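Progress report to the Pimholm Makers' Fund, second reporting period
Project: Kosura bench arm, shared workshop build
Prepared by: Nisreen Masri
Date: Oct 17, 2024

## Status

The grant covers a small tabletop arm with a two-finger gripper, built at the Lavivport shared workshop and tested in simulation before each change to the hardware. The mechanical build is complete except for the wrist cover. The simulated bench is in daily use, and most of this period's hours went into it.

Grant money spent to date is 80 percent of the award. The remainder is reserved for motors and one replacement controller board.

## Work completed

**Arm.** The shoulder and elbow joints were rebuilt after the April review, which found too much play in both. The new Haddadin bearing blocks fit without shimming. Backlash at the elbow is now within the limit we set in the proposal.

**Simulated bench.** The scene now loads with a textured block, a plain work surface, a white bar and a dark rounded part with a short gray stem. The view looks down past the gripper fingers. Shadow casting was turned on this period for the arm as well as for the objects. With it off, the vision code scored well in simulation and poorly on the real bench, where the overhead lamp puts the arm's shadow across the work area during most moves.

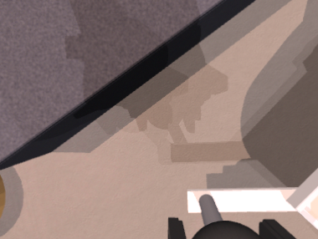
*Simulated bench with arm shadows on. Gripper fingers at bottom, on either side of the rounded part.*

The shadows overlap and differ in darkness, and some have stepped outlines. The steps come from the shadow map resolution – raising it removes them but slows rendering too much for long runs. We kept the lower setting. The detector has to ignore these edges either way, and the stepped ones have given it no more trouble than the smooth ones.

**Part detection.** The detector was retrained on scenes with shadows. On the fixed test set it now finds the stem in 91 percent of renders. Most misses are renders in which the stem overlaps the white bar. The bar is overexposed under the current light, and the gray of the stem loses contrast along its lit side. Lowering the light helped in a short trial but has not been run on the full set.

## Open problems

1. The white pieces render too bright. Their surface values were copied from a default material and will be replaced with values measured from the real parts.
2. The block's texture changes the detector's output when the arm's shadow crosses it. The small round hole in the block is a useful fixed reference, but it is not clear enough in every render to depend on. In the one below it reads well, with a lighter rim against the dark face.

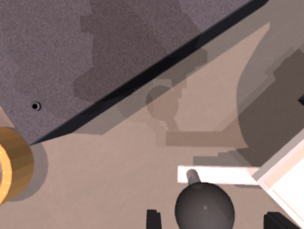 ## Plan for next period

- Run the full test set at the lower light level and report both scores.
- Replace the material values for the bar and the angled white panel.
- Fit the wrist cover and repeat the backlash measurement with it in place.
- Begin grasp trials on the real bench with the stemmed part only. The golden-orange object at the left of the simulated scene stays out of the trials until its grip width has been checked.

## Schedule and budget

The project is 2 weeks behind the proposal schedule. All of the delay comes from the shoulder rebuild. Grasp trials were planned with 5 days of slack, which will now be used. No change to the end date is requested.

We ask for approval to move the unspent travel line to parts. The total award would not change. Receipts for the bearing blocks and wiring are attached to the expense sheet, and the invoice for the controller board will follow when it ships.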